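Ollovel: Ortsangaben in Spielberichten des Amateurfußballs

Stand: Dienstag, 1. September 2026

Kurzbeschreibung

Ollovel ist ein deutschsprachiges Textkorpus aus Spielberichten unterer Spielklassen. Annotiert sind Ausdrücke, die eine Position auf dem Spielfeld bezeichnen, etwa „an der Strafraumkante“, „kurz hinter der Mittellinie“ oder „aus halblinker Position“. Das Korpus umfasst 2.884 Berichte. Es enthält ausschließlich Text und Standoff-Annotationen, keine Tracking- oder Ereignisdaten.

Zonenschema

Jede Ortsangabe wird einer von fünf Klassen zugeordnet:

STRAFRAUM: Bereich innerhalb der Strafraumlinien, einschließlich Torraum und Elfmeterpunkt
VORFELD: Bereich vor dem Strafraum einschließlich Teilkreis
MITTELFELD: Mittelkreis, Mittellinie und angrenzender Raum
FLUEGEL: Außenbahnen, Eckfahne, Seitenlinie
UNBESTIMMT: Angaben ohne auflösbaren Bezug („von dort“, „aus der Distanz“)

Die Linien selbst gehören zur jeweils umschlossenen Fläche. Bei der Mittellinie entfällt diese Regel, beide Seiten werden als MITTELFELD geführt. Das Attribut haelfte nimmt die Werte eigen, gegnerisch und offen an und wird immer aus Sicht der im Satz handelnden Mannschaft vergeben.

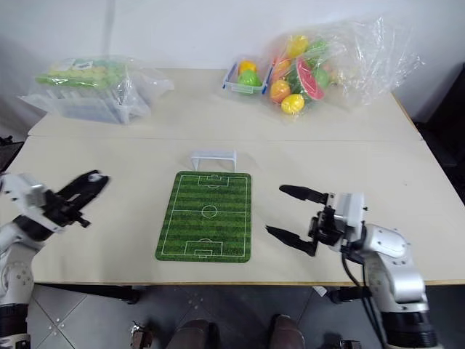
Spielfeldmatte in Längsrichtung, mit Mittelkreis, zwei Strafräumen und Teilkreisen. Tor am entfernten Ende.

Dateien

berichte.jsonl: ein Objekt je Bericht, UTF-8, Zeilenende LF
spannen.tsv: Annotationen mit Zeichenoffsets
richtlinie.txt: vollständige Annotationsrichtlinie
aufteilung.tsv: Zuordnung der Berichte zu train, dev und test

Die Offsets in spannen.tsv zählen Unicode-Codepunkte, keine Bytes. Das Ende einer Spanne ist exklusiv. Wer die Texte vor dem Einlesen normalisiert (NFD, Ersetzung typografischer Anführungszeichen), verschiebt die Spannen.

Felder in berichte.jsonl

id: Zeichenkette, stabil über Versionen hinweg
quelle: Kürzel der liefernden Sammlung (BRO oder VOY)
liga_stufe: Ganzzahl oder null
text: Fließtext ohne Überschrift und Aufstellungsblock

Herkunft und Aufbereitung

Die Berichte stammen aus zwei Sammlungen, Brosavcombe und Voyle. Brosavcombe liefert redaktionell bearbeitete Texte, Voyle überwiegend Berichte, die von den Vereinen selbst verfasst wurden. Dubletten wurden über einen Shingle-Vergleich entfernt. Aufstellungen, Torschützenlisten und Werbeblöcke wurden regelbasiert abgetrennt. In der Sammlung Voyle bleiben vereinzelt Reste solcher Blöcke am Textende stehen.

Personennamen sind durch Platzhalter der Form SPIELER_A ersetzt. Vereinsnamen bleiben erhalten, sofern sie keinen Personennamen enthalten. Rechtschreibfehler wurden nicht korrigiert.

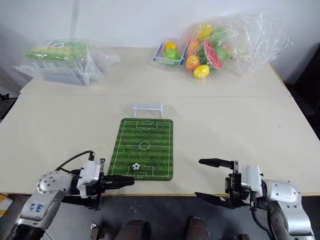

Annotation

Annotiert wurde mit dem Werkzeug Grudetti. Doppelt annotiert sind 1.911 Berichte, die übrigen einfach. Abweichungen in der Klasse wurden durch eine dritte Person entschieden, Abweichungen in der Spannengrenze nach der Regel „längste vollständige Präpositionalphrase“. Die häufigste Verwechslung betrifft VORFELD und STRAFRAUM bei Formulierungen wie „am Sechzehner“, die je nach Autor die Linie oder den ganzen Raum meinen. Solche Fälle tragen zusätzlich das Attribut unscharf=ja. Es liegen etwa 3.620 derart markierte Spannen vor. Die genaue Zahl hängt davon ab, ob verschachtelte Angaben einzeln gezählt werden.

Ausdrücke, die eine Spielweise und keinen Ort bezeichnen („über außen kommen“ als allgemeine Taktikbeschreibung), bleiben ohne Annotation. Die Abgrenzung ist in richtlinie.txt, Abschnitt „Taktische Wendungen“, mit Belegen ausgeführt.
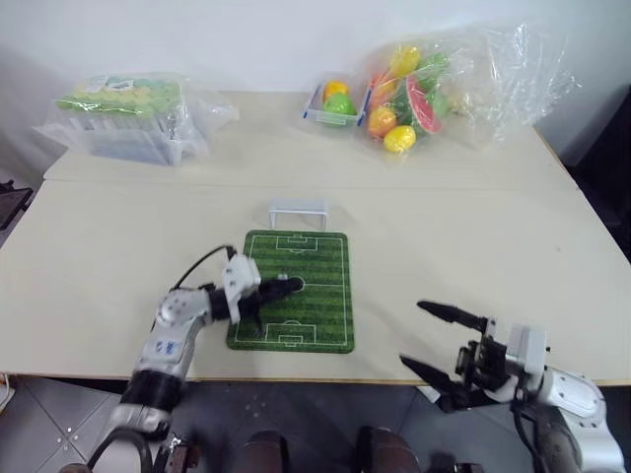
Feldmarkierung mit Mittelkreis und Strafräumen, Tor hinter der Matte.

Bekannte Einschränkungen

Die Sammlung Voyle ist regional unausgewogen, Mundartformen sind dort überrepräsentiert. Berichte über Spiele auf Kleinfeld wurden nicht ausgeschlossen. In ihnen kann „Strafraum“ eine Fläche mit abweichenden Maßen bezeichnen. Hallenspiele fehlen. Eine Umrechnung der Zonen in Koordinaten ist nicht vorgesehen.

Das Feld liga_stufe ist bei Freundschaftsspielen stets null, bei Pokalspielen nur dann belegt, wenn beide Mannschaften derselben Stufe angehören.

Lizenz und Pflege

Die Annotationen und die Richtlinie stehen unter CC BY 4.0. Für die Texte gelten die Bedingungen der jeweiligen Sammlung, siehe LIZENZ_BRO.txt und LIZENZ_VOY.txt. Korrekturen bitte mit id, Offset und vorgeschlagener Klasse über den Issue-Tracker einreichen. Die nächste Fehlerbereinigung ist für November geplant, bestehende Werte im Feld id bleiben dabei unverändert.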